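How to Teach a Robot to Pick Up a Plate

You might think a robot is born knowing things. It is born knowing about as much as a toaster.

So people teach it, and there are two main ways. The first is to hold the robot's arm and move it yourself, the way a grown-up once steered your hand around the letter S. The robot remembers how each joint bent.

The second way is remote control. A person moves a pair of handles, and the robot's arms copy. Yesenia Yupanqui teaches robots like this at a lab called Skallitz. Her first try at lifting a cup took 13 minutes. The cup was fine. Yesenia needed a snack.

One lesson is never enough. Robots are slow students, and may want to see the same job 40 times, with the plate in a new spot each time. If the plate never moves, the robot learns to grab one exact patch of counter, plate or no plate.

Lots of lessons happen in a pretend kitchen inside a computer. Pretend plates are very cheap. You can drop 1000 of them before lunch and still not own a broom. 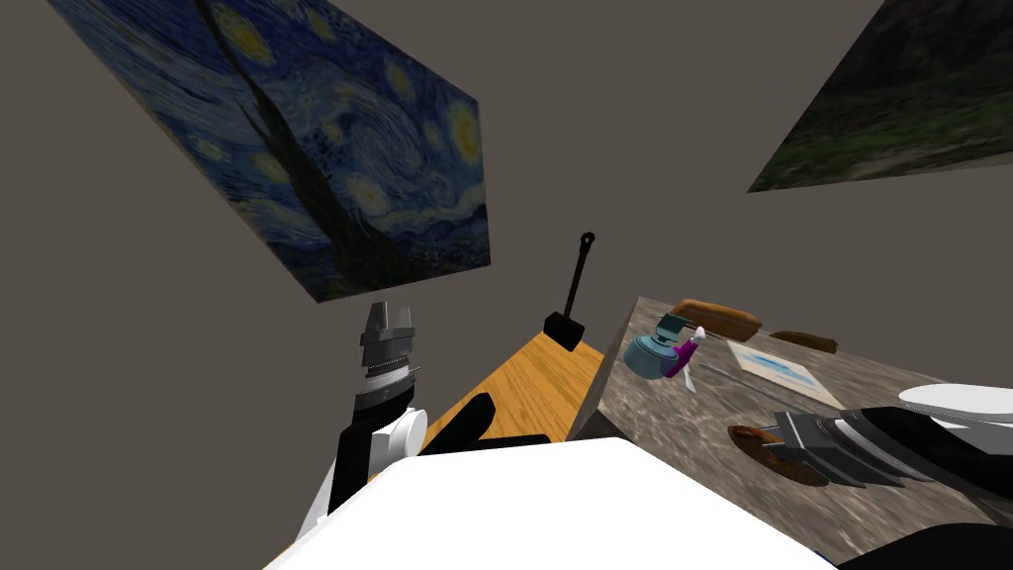
Can a robot learn from a lesson that went wrong?
Sometimes. If the teacher makes a mistake and then fixes it, the robot can learn the fixing part too.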